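Grip and Go: Seven Weeks With the Kandero Hand Kit

The first thing I did with the Kandero kit was pour myself a bowl of cereal, badly. Two gripper fingers around the box, two around the bowl, and a good handful of oat rings on the floor. By the third day I could do it without losing any. By the second week I was folding dish towels with the things and had more or less forgotten I was wearing a strap on my head.

I've been writing about small-shop automation for long enough to have a closet full of teach pendants, and I'll say up front that I did not expect to enjoy this one so much. The pitch from Kandero is simple. You hold a pair of grippers in your hands, put a camera on your head, do a job the way you'd like a robot arm to do it, and the recordings go off to be turned into something an arm can follow. No arm needed while you record. You can do it at the kitchen table, or the packing bench, or (I tried this) in the back seat of a parked car, although the light in there was terrible and most of those takes got thrown out.

The kit arrives in one case, and it's a good case. Inside are the two grippers, the head camera with its band, a charger, a spare pair of finger pads, a printed card of poses for the calibration, and a little pouch of screws I still haven't needed. Everything has its own cutout in the foam. I know that sounds like a small thing to be happy about, but I've had kits ten times the price show up loose in a box with packing peanuts.

Setup took me 40 minutes the first time, most of it spent on the Wi-Fi in our building. Take that part out and you're looking at a short calibration in which you hold each gripper up in front of you, turn it slowly, open and close the fingers, and then touch the two together. The app draws a green ring when it's happy. If it isn't happy, it says why in plain words ("left marker too dark") and lets you redo just that step. I'd like to shake hands with whoever wrote those messages.

About those markers. Each gripper carries a cube printed with blocky black-and-white squares, and the head camera uses those patterns to work out where your hands are and which way they're tipped. It's an old idea and a cheap one, and I was curious how it would hold up against pricier systems that put sensors all over the room. For the kind of work most small shops would ask of it, it holds up very well. As long as the camera can see a face or two of the cube, tracking is steady. Reach deep into a carton and it goes, and the app buzzes to let you know. You learn quickly to keep your wrists where you can see them, which felt odd for an afternoon and then didn't.

The grippers themselves are lighter than they look. The fingers are curved and open into a wide V, and they have some give to them, so you can press down on a tabletop and slide under the edge of a flat thing the way you would with a spatula. Picking up a plate that way is a real pleasure. The pads between the fingers are grippy enough for a glass jar and soft enough for a ripe peach. I bruised one peach out of the bag, and that one was my fault.
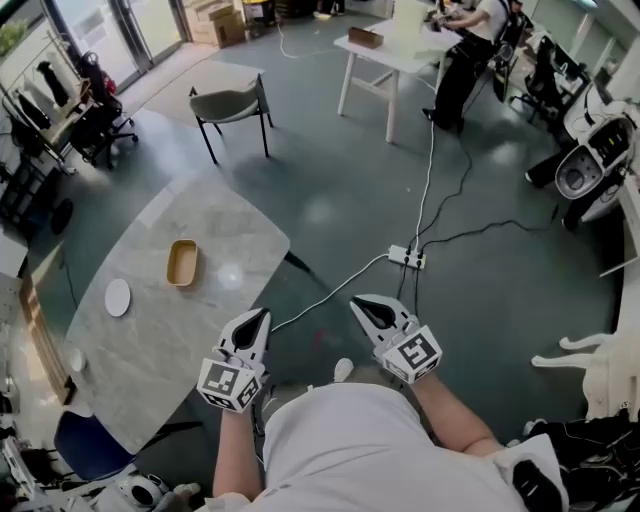 Comfort is better than I feared. The trigger has a long, easy pull, and after an hour it's my neck that notices, more than my hands. The head camera sits slightly forward and you feel it when you look down for a long time, which is most of the time. I ended up working in stretches of twenty minutes or so with a break for coffee in between, and that turned out to be a decent rhythm for the recordings too. Tired takes are sloppy takes. The software will tell you so, politely, with a little bar that slides from green toward yellow as your motions get jerky.

People with small hands should try before they buy. One size of handle ships in the box, and a friend who borrowed the kit for a weekend had to stretch for the trigger. Kandero lists a smaller handle as a paid extra. I think it should be in the case.

Now for the part that made me grin. Recording is only half of what you're paying for. The other half is the service, run out of the company's lab and sold under the name Flunov, and it goes like this. You pick a task and give it a name. You record it over and over, moving things about a little each time so the system sees some variety. Then you upload the batch and wait. A day or two later you get back a report and, if the batch was good enough, a trained skill you can load on one of the supported arms.

Their guide asks for 200 takes per task. That sounds like a lot, and for a long job it would be. For something like moving a cup from a table to a tray, each take lasts a few seconds and you can get through the whole batch in an evening with the radio on. I did the cup, then a harder one with a lid, then the dish towels. The cup batch came back with 195 takes accepted, and the report had a thumbnail and a reason for every one it turned down. In two of them my own sleeve had covered the marker. I rolled up my sleeves.

The towel batch did much worse. Cloth is hard for everybody, and to its credit the report didn't dress that up. It said the first fold was learned well and the second fold wasn't, and it suggested I break the job into two named steps and record the second one again from a flatter start. I did that. The second report was a good deal kinder, and when I got an afternoon with a loaner arm at Juscombe, a shared workshop across town, the first fold went beautifully and the second went right on most tries. On the tries it missed, it left a towel that looked like one of mine from college.

If you've never seen your own habits come out of a machine, I recommend it. I have a way of nudging a cup with my knuckle before I pick it up, just to square it with the edge of the table. I had no idea I did that. The arm does it now too. It nudges the cup, waits a beat, and picks it up, and I laughed so hard the guy at the next bench came over to see what was wrong.

You do want to think about the space you record in. Bright sun across the floor or the tabletop can wash out the markers, and a window behind your hands is worse than one behind your back. Glossy surfaces are fine so long as there isn't a lamp reflected in them. Clutter, to my surprise, didn't seem to matter. I recorded some batches in a tidy room and others with cords and chairs and half my life in the background, and the acceptance numbers came out close enough that I stopped cleaning up first. Keep the floor near your feet clear, though. You have a camera strapped to your forehead and both hands full, and you will not see the shoe you left there.

Battery life is good on the grippers and only fair on the camera. I got through a morning, never a full day. You can run the camera off a cable and tuck the cable down your collar, and plenty of users on the company's message board do exactly that. It works. It also pulls at your neck every time you lean, so I'd rather see a second battery offered.

A few smaller gripes. The app will only let you rename a task before the first upload, so my towel skill is forever called "towl." There's no way to mark a bad take by voice, and with both hands busy you have to set a gripper down to tap the screen. Exporting your raw recordings is possible but buried three menus deep, and they come down in one huge file. And the case, much as I love it, won't close with the head camera's band at the size I wear it, so I have to resize it every morning.

How does it compare? The closest rival I've used is the Dhanial glove set, which tracks every finger and is wonderful for showing off. If you need fine finger work, look at the gloves. But the gloves record a human hand, and most of the arms people can afford don't have one. They have two fingers that open and shut. With the Kandero kit, what you're holding is already the shape of what the robot will be holding, so if you can do the job with the grippers, there's a fair chance the arm can do it as well. If you can't do it, you've learned that before spending any money on an arm. I found out in one evening that two-finger grippers and twist-tie bread bags don't get along, and I've crossed that one off the list.

Who should get one? A small shop with one or two dull, repeated jobs and an arm already bolted down somewhere would get its money's worth fast. So would a school program, I think, since several students can take turns with one kit and all of them come away with something to show. If you're only curious, the company rents the kit by the month with one batch included, and that's how I'd start. Pick something easy. Pick something you don't mind doing a couple hundred times, too.

My loan unit is due back in October, and I've got two more batches I want to finish before then. One is sorting forks from spoons. The other is the cereal.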